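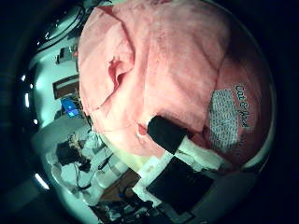

Stoff ist gemein — Gespräch mit Ayantu Nigatu über Greifen ohne Modell

12.02.2019. Viel Zeit hat sie nicht, der nächste Durchlauf wartet. Also gleich rein.

Nigatu arbeitet bei Bogale an Sikik, einem Verfahren, das Greifpunkte an Kleidung direkt aus dem Bild der Handgelenkkamera schätzt. Kein Faltenmodell, keine Simulation vorab. »Wir haben zwei Jahre simuliert und dann weggeworfen«, sagt sie. »Fleece hat sich nie so benommen wie im Rechner.«

Warum die Kamera so nah dran? »Weil von oben alles gleich aussieht. Ein rosa Haufen. Aus der Nähe hast du Falten, Schatten, ein Etikett.« Etiketten seien übrigens ein Problem gewesen. Das Netz mochte die weißen Rechtecke zu gern — harte Kante, guter Kontrast — und wollte ständig dort zupacken. Auch Markenschriftzüge wie »Cat & Jack« zogen die Schätzung zu sich. Noel Dimaculangan hat das dann über die Gewichtung gelöst, Details stehen im Bericht.

Zahlen? Rund 2000 Griffversuche, davon 1317 brauchbar aufgezeichnet. Der Rest: Kabel, Licht, falscher Zeitstempel. Nach fünf Fehlgriffen am selben Teil wird abgebrochen, sonst lernt man nur noch das eine Teil.

Und die schwarzen Fingerpolster? »Vierte Version. Die davor waren zu glatt.« Ob das Ergebniss auf Jeans übertragbar ist, will sie nicht sagen. »Fragt mich im Mai nochmal.« Die Daten gehen vorher an Mebrat Gudeta, die wertet getrennt aus und kennt die Einstelungen nicht.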